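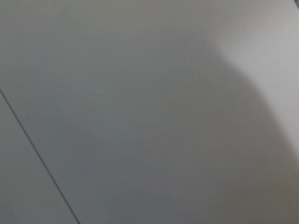 **FOR IMMEDIATE RELEASE**

Kirkska, September 23, 2020

# Civow brings its plain grey worktop to Kirkska this October

I run Civow, and I've been putting off writing this because I'm much happier with a sanding block than a keyboard. But we have a new worktop coming out, it's called the Disholm, and I'm too pleased with it to keep quiet!

The Disholm is a flat, matte, pale grey top for kitchens, craft rooms and any other spot where you need a good stretch of clear space. It has no pattern and no fake stone speckle (we tried speckle last year and I got tired of it in a week). Grey like this changes with the light in your room, so please look at a sample at home before you order. Leave it out for a whole day if you can.

The top comes in panels that meet along a straight joint. We went back and forth on that joint for months – I wanted it hidden, then I wanted it filled, and in the end I liked it best as a thin, clean line. It also means the panels go up a narrow staircase, and anyone who has lived in an old house in Kirkska will know why I care about that.

A few details for those who like them:

- Each panel is 50 inches long and 30 inches deep
- Eight panels is the most we'll put in one order for now
- The first batch is 53 panels, all finished in our own shop
- Soap and warm water for cleaning, no scouring pads please

You can see the Disholm from the first week of October at Kimaro, the kitchen store that has carried our shelves since we started out. They're setting up a full counter of it near the front, and you're welcome to bring your own cutting board, your mixing bowl, your sewing machine, whatever you'd really use on it, and try it for size. Visits are by booking this fall, with small groups only and masks on.

Orders open the same week, and delivery takes around eight weeks. Samples are free at the counter, or we'll mail you one.

**Press contact:** Civow workshop office, Kirkska. Samples for review can be sent on request.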